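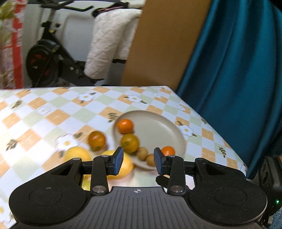 Fruit plate station, gripper open in front of the two small brown ones.

Pre-session check, hand-held gripper, home collection
Filled in by Vasanthi Navaratnam, July

1. Finger pads: OK
Blue rubber on both jaws, no peeling. I gave them a wipe anyway, as citrus oil gets everywhere and Roel swears it changed his slip numbers at Prevport.

2. Pivots and linkage: OK, with a moan
All four caps tight. The left arm felt a bit gritty on closing, so I worked it back and forth until it ran smoothly. Kaj, can you have a proper look before the next batch?

3. Status light: OK
Green.

4. Jaw opening against fruit size: PASS for small fruit, FAIL for grapefruit
I tried the nearer grapefruit and didn't like it one bit — the jaws only just got round it. Both grapefruits stay off the plate, please. The mandarin is fine.

5. Table and cloth: OK
Cloth pulled flat. I do love the daisies, and Mélanie's result was that training on patterned cloths cut missed grasps from 32 to 16 on the plain-table test, so please don't swap it for the white one!

6. Backdrop: needs action
The cardboard is upright but I'd like a weight behind it. Curtain hem is clear of where my elbow goes.

7. Floor and walkway: OK
Keep to the curtain side, away from the bike pedals (I have the bruise).

8. Storage: OK
2145 clips copied to the Clidetti drive, card cleared.

Signed off to start, small fruit only. Item 6 to Parveen, item 2 to Kaj.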